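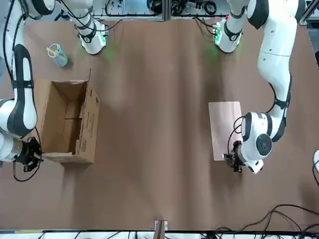
How does the jigsaw swap work?

You send me a puzzle you've finished with, I check it in, and you pick another one from the list. One in, one out. You can keep hold of the new one for as long as you like, and when you've done it (or given up on the sky) you send it back and choose again.

What is Wustimero?

It's the name of the swap! I started it from my spare room in Irkura when my own puzzle shelf got silly and I couldn't face taking the whole lot to the charity shop. The name was already painted on our gate when we moved in and I've grown fond of it. We have 66 members now, and most of them are far faster at puzzles than I am.

Do I have to pay anything?

You pay the postage on whatever you send, and I pay the postage on whatever I send you. To cover my side there's a joining fee of £11, which you only pay once. If you leave within your first month without having swapped anything, I'll send the fee back and no hard feelings.

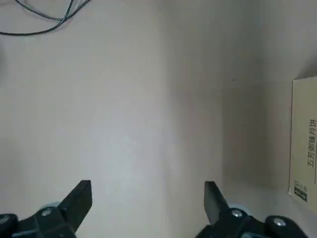
Sima

I do all the emails myself, usually in the evening with a cup of tea, so please don't worry if you don't hear back the same day. If you haven't had a reply by the weekend, send me a nudge. I really don't mind being nudged, and now and then a message does end up in the junk folder.

What sort of puzzles do you take?

Cardboard or wooden, 500 pieces and up. I love old ones, odd shapes, round ones, maps, trains, cottages, cats in baskets, the lot. I'm afraid I can't take 3D puzzles or the foam kind, as they don't stack and I've run out of places to put them. Children's puzzles are lovely but there's very little call for them here, so your local playgroup would be a better home.

What if there's a piece missing?

Tell me! A puzzle with one piece gone is still a good puzzle to plenty of people, and I mark it on the list so whoever borrows it knows before they start. I only turn them down when more than 3 pieces have vanished. What upsets people is getting to the end and finding a hole they weren't warned about (I've had some strongly worded emails, and fair enough).

If you find the piece later, pop it in an envelope with the name of the puzzle on it. I've had them turn up in a slipper, in a hoover bag and inside a library book, and each one went back where it belonged.

Do I need to count the pieces?

Please don't, life is short. If you did the puzzle and it was all there, just say so in your note. If you bought it second-hand and never got round to it, say that instead, and I'll list it as "unchecked". A few members go for the unchecked ones on purpose. They're braver than me.
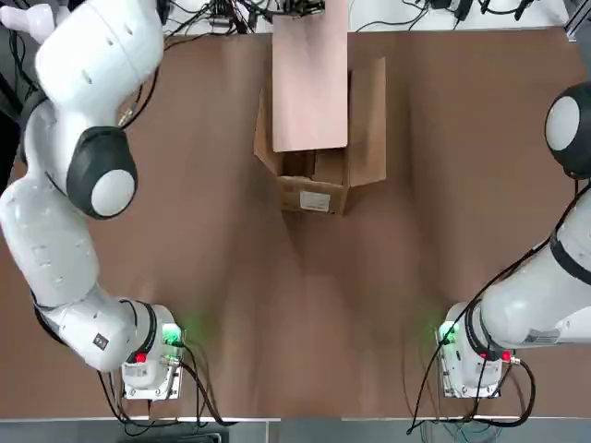
PACKING AND POSTING

How should I pack my puzzle?

Put the pieces in a bag that seals, then put the bag back in the puzzle box with the lid on. Old lids slide off at the slightest excuse, so run a band or a bit of string round the whole thing. No tape on the puzzle box itself, please, as it lifts the picture off when you peel it away.

After that it goes into a plain outer carton with a bit of scrunched paper down the sides. If it rattles when you tilt it, add more paper. Any old carton will do as long as the corners are sound, and I'm all for using them again and again. Cross out the old address properly though! I once got a puzzle that had been to two of its previous owners first.
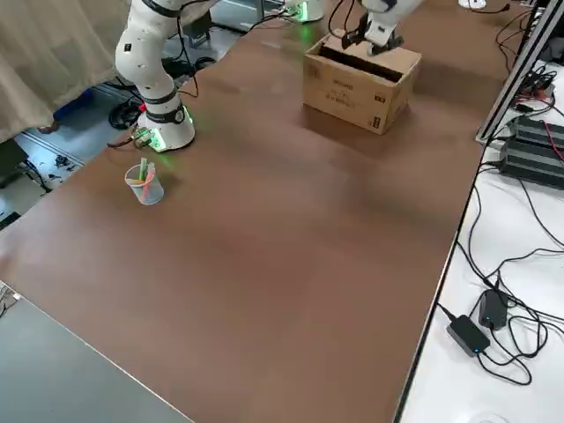
Open box, on the table.

Can I send two puzzles in one box?

Of course, and it works out cheaper. Put a slip of paper between them and bag them separately, because if both bags burst I'll be sorting blue sky from blue sea until Christmas. You'll get two credits.

Can I drop mine off instead?

If you're near Irkura, yes please. I'm in on Saturday mornings until noon, and you're welcome to have a rummage through the shelves while you're here. Email first and I'll send you the address. There's parking on the lane but do leave room for the tractor.

There's also a swap shelf at the Lusinden tea rooms, by the coats. It's a take one, leave one shelf and it isn't part of the membership, so help yourself even if you haven't joined.

THE LIST

How often is it updated?

Every week or so, more in winter when everyone's indoors finishing things. There's a bit of a flood in March too, when people have a clear-out.

Can I reserve a puzzle that's out?

You can. Reply to the list email with the title and I'll put you in the queue. The longest queue we've had was 18 people, all after the same steam railway one, and the last of them was very patient indeed.

Can I glue it when it's done?

If you want to glue one, tell me and I'll take it off the list. It'll use up your credit and then it's yours for good, frame and all. I'd love a photo of it on the wall.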